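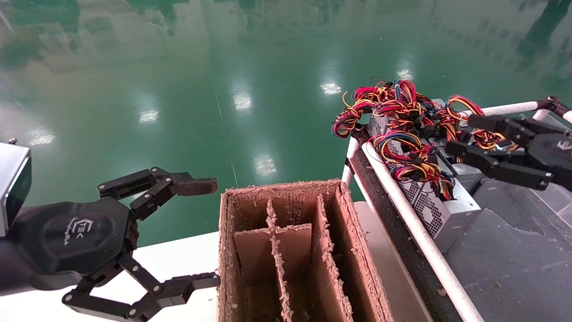 Éloge du carton qui a déjà servi

Dans la langue que j'ai parlée jusqu'à l'âge adulte, il existe un seul mot pour le carton et pour la caisse. En français, j'ai appris que le carton est à la fois la matière et l'objet, que l'on peut « faire ses cartons », « taper le carton » et même « faire un carton ». J'ai mis longtemps à distinguer ces expressions et je me trompe encore de temps en temps. Mais c'est de la première que je voudrais parler, car j'ai déménagé six fois depuis mon arrivée en France et je crois avoir acquis sur ce sujet une opinion.

Mon opinion est qu'il ne faut pas acheter de cartons neufs.

Je sais que la chose paraît petite. Quand j'ai préparé mon dernier déménagement, de Sorermont vers un village voisin, tout le monde m'a conseillé de commander un lot sur internet. Il y a des lots pour studio, pour famille, pour maison avec cave. Ils arrivent à plat, attachés par une sangle, avec un rouleau adhésif et un feutre. C'est propre et c'est commode, je ne le conteste pas. Je trouve pourtant étrange de faire fabriquer et livrer un objet dont on se servira un samedi, puis que l'on portera à la déchèterie le samedi suivant, parfois sans l'avoir plié correctement.

À Vusa, la ville où j'ai grandi, un carton neuf n'était pas une chose que l'on achetait. On le demandait. Ma mère allait derrière le marché Dabbas le jeudi, vers la fin de la matinée, quand les marchands avaient vidé leurs caisses de fruits. Il fallait être polie, ne pas venir trop tôt, et accepter aussi les cartons un peu faibles si l'on voulait avoir droit aux bons. Les cartons de bananes étaient les plus recherchés à cause de leurs poignées et de leur couvercle. J'ai transporté mes livres d'école dans un carton de bananes, et mes chaussures d'hiver y dormaient tout l'été. Quand il était trop abîmé pour porter quelque chose, il devenait un tapis devant la porte, puis il allumait le poêle.

Je ne veux pas raconter cela comme un paradis. Nous gardions les cartons parce que nous avions peu, et ma mère aurait été contente de ne rien demander à personne. On me dit souvent, quand je parle de mon pays, que les gens là-bas étaient écologistes sans le savoir. Cette phrase me gêne. Ils étaient économes, ils le savaient très bien, et cela leur prenait beaucoup de temps. Si je défends aujourd'hui leur habitude, c'est pour une raison qui m'appartient et que je vais essayer d'expliquer.

Un carton qui a déjà servi donne des renseignements. Il a les coins mous ou durs, on voit s'il a été mouillé, on sent au fond s'il peut recevoir de la vaisselle. On le prend en main et on apprend à juger. Avec des cartons identiques, je remplis sans réfléchir, et c'est ainsi que j'ai produit, lors de mon troisième déménagement, une boîte de dictionnaires que deux adultes n'ont pas pu soulever. Le vieux carton m'oblige à choisir : celui-ci pour le linge, celui-là pour les casseroles, cet autre pour les papiers légers. C'est plus lent, certainement. Mais un déménagement est un des rares moments de la vie où l'on regarde vraiment ce que l'on possède, et je ne suis pas sûr qu'il faille le faire vite.

Il y a ensuite la question de la demande. En France, j'ai eu honte, les premières années, d'entrer dans un magasin pour autre chose que pour acheter. Ma phrase était préparée, je la répétais sur le trottoir. « Auriez-vous, par hasard, des cartons dont vous n'avez plus l'usage ? » La pharmacie m'a donné des boîtes petites et très solides, excellentes pour les livres. Le marchand de vin m'a donné des boîtes avec leurs séparations, où j'ai rangé les verres. À la librairie Lenus, on m'a répondu que les cartons étaient écrasés par une machine à neuf heures, mais que si je venais avant, on pouvait m'en mettre de côté. Je suis venu avant. J'y suis retourné ensuite pour acheter des livres et l'on m'a reconnu. Dans une ville où je ne connaissais personne, être reconnu comme « le monsieur des cartons » était déjà quelque chose.

Les personnes raisonnables m'opposent plusieurs arguments. Le premier est l'hygiène : on peut ramener chez soi des insectes. C'est vrai, et il faut regarder sous les rabats avant d'emporter. Le deuxième est la solidité. Là je suis moins d'accord, car j'ai vu s'ouvrir par le fond des cartons neufs de mauvaise qualité, alors que ceux de la pharmacie ont supporté tous mes changements d'adresse ou presque. Le troisième argument est que le carton se recycle de toute façon. Il se recycle, oui, avec de l'eau, de l'énergie et des camions, et les fibres deviennent plus courtes à chaque passage. Le même carton utilisé sept fois ne demande rien de tout cela entre la première fois et la dernière, sauf un peu de ruban adhésif.

Le seul argument qui me touche est celui du temps. Une personne qui travaille toute la semaine et qui a des enfants ne peut pas attendre derrière une librairie le matin. Je le comprends et je ne lui fais aucun reproche. Je regrette seulement que la collecte soit devenue une affaire privée, chacun avec sa sangle et son feutre. Dans l'immeuble où j'habitais à Sorermont, il y avait chaque mois un départ et une arrivée, et les cartons de l'un finissaient dans le conteneur pendant que l'autre en commandait. Une étagère dans le local à vélos aurait suffi. J'avais proposé cela par un mot dans l'ascenseur, avec, je le crains, une faute d'accord. Le mot est resté deux jours.

Depuis, j'ai gardé ma réserve moi-même, à plat, derrière l'armoire de l'entrée. Certains cartons portent plusieurs inscriptions barrées les unes après les autres : « cuisine », « hiver », « divers », et encore « divers ». J'aime bien lire cela, c'est presque un journal. Mes voisins du village commencent à savoir que j'en ai. Le mois dernier, une étudiante qui partait pour la ville en a pris une partie, elle m'a demandé s'il fallait les rendre. J'ai répondu que non, qu'il fallait les passer à quelqu'un, et je lui ai montré comment croiser les rabats quand on n'a plus d'adhésif.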